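The Case for the Facing Page

Position of the Milside Poetry Library on bilingual editions

Publishers of translated poetry increasingly omit the original text. The savings are real. A collection of 90 pages becomes one of nearly twice that length when each poem is printed in both languages, and a press with a run of 300 copies must consider every sheet of paper. The Library nevertheless holds that the original should be printed wherever the rights permit. 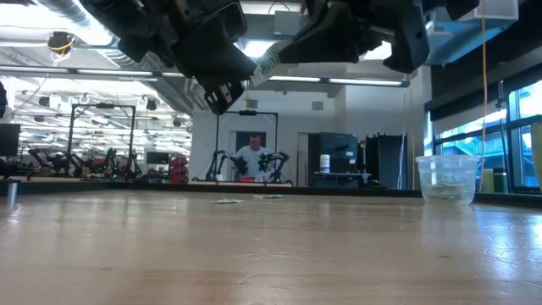

What the reader loses

A reader with no knowledge of Polish can still see a great deal in a Polish poem. The length of the lines is visible, as are the stanza breaks and the repeated words. When the Gristmont edition of Jarosław Kozłowski's Piątek appeared in English alone, several of our members assumed that its long, uneven lines were his. The Polish lines are short, and most of them rhyme. The translator had good grounds for her decision, and a facing text would have allowed readers to judge it for themselves.

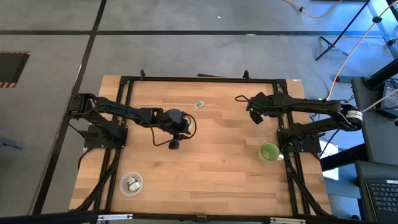

A bilingual edition also changes how a collection is read as a whole. Poems written years apart do not share one tone, and translators working alone tend to even them out. We would prefer that the differences remain. In the butcher-block tabletop shown here, pale yellow strips lie beside pinkish brown ones and the short joints are staggered, yet it is plainly one surface. A volume of selected poems may be put together in the same spirit. The 39 poems in Piątek come from three decades, and in Polish the changes of manner are clear even to a beginner.

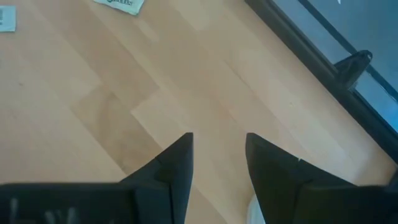
The objection most often raised is that facing texts invite pedantry. Some reviewers do use them to hunt for errors, and translators have reason to find this tiresome. We do not consider it sufficient cause to withhold the poem. Mumovby, whose list is smaller than Gristmont's, has issued bilingual volumes for several years and adds a short translator's note to each.

Beginning with its next round of grants, the Library will reserve 30 percent of its translation fund for editions that print both texts. Presses that cannot do so may still apply under the general heading.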